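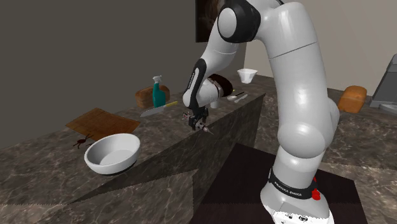
3 min read

Writing an anniversary notice for the paper (and the online page)

Quick one, as people keep asking me at the door. First anniversary coming up, or the tenth, or a birthday they should have been here for, and you want a few words in the Hornport paper. You can do it in an evening. Tea first.

1. Find out the deadline

Do this before you write a word. The Hornport paper wants anniversary notices by noon, two weeks before the issue. Rarkstead is looser but don't lean on that. Ring up or use the form. If the date falls midweek, ask which issue it'll go in. I'd always take the one before over the one after, but plenty of families feel the other way.

2. Get the bare facts down

Full name, and the name people called them if it was different. Date they died. Where they lived. For a birthday notice, the age they would have been. Check the date against the memorial card, don't trust your memory. I had my own father's wrong by a day for years and my sister let me.

If they served (guards, fire brigade, lifeboat, ambulance) put the station or the crew in. Old colleagues do look. Badge number only if the whole family is happy with it.

3. Talk to them or about them?

Pick one. "You were the first up every morning" or "He was the first up every morning". Both fine. What reads badly is starting with one and sliding into the other halfway down, which is very easy to do when you're upset. Read it back just for that.

4. One real thing

Most notices say sadly missed, always remembered. Nothing wrong with it, use it if it's what you want. But put in one thing that was only theirs. Treasa Tully's notice for her husband had him whistling at the back gate so the dog would know who it was. I never met the man and I still think of it.

Stuck? Try these:
- what they said when they answered the phone
- the chair, the mug, the coat
- who they'd be giving out to this week
- something you nearly rang to tell them

Small is good. It doesnt have to rhyme. If you want a verse the paper has a book of them, ask for it, but check nobody in the family used the same one last year.

5. Cut to 200 words

That's the limit, names included, and names eat it up. "Grandchildren" takes one word, eleven grandchildren listed takes a good many more. If you start listing people you have to list them all, and somebody will be left out and it'll be the one who minds. Group them if you can.

Write it long, leave it overnight, cut in the morning. Usually the first sentence can go altogether.

6. The photo

Face clear, no sunglasses, nobody else's arm round the shoulder if you can avoid it. Old print is grand, scan it or bring it in to the desk and they'll scan it while you wait. Write your name and number on a sticky note on the back. Not in biro on the photo itself, it comes through. Ask for it back before you leave!

Doesn't need to be recent. Úna Ó Ceallaigh used one of her brother at nineteen in his first uniform, hat too big. Everyone was delighted with it.

7. Have someone else read it

Two people if possible, one in the family and one outside. Family catches the facts, outsider catches the spelling. Vimala Iyengar in the library will look over one for you if you've no one to ask, mornings are best. Get them to read the dates out loud.

8. The online page

Seperate from the paper. Most families have a memorial page now and the anniversary is when people go back to it. Copy the notice over the same day, or write something looser, there's no word limit and you can say what you like. Some write every year like a letter, here's the news, the baby's walking, the roof is fixed. Lovely to read.

Have a look at the settings while you're there. Turn on approval for new messages, so nothing goes up before you've seen it. Make a second person an admin too. Ciarán Hennessy couldn't get into his mother's page at all after he changed phones and it took him until March to sort.

9. On the day

Buy a few copies of the paper. One for you, one for whoever's away. Cut one out and put it in with the card, newsprint goes yellow so keep it out of the light. Mass or a visit to the grave, whatever you do, say so in the notice if others are welcome. Time and place, e.g. Sunday, 11.30, side door.

And if you miss the deadline, put it in late. "Remembering" instead of "anniversary" and leave it at that.

Prices are on the Notices page, I won't put them here as they change.

Home | Notices | Verses | Guides | Contact

Last updated: March
Print this page
E-mail this page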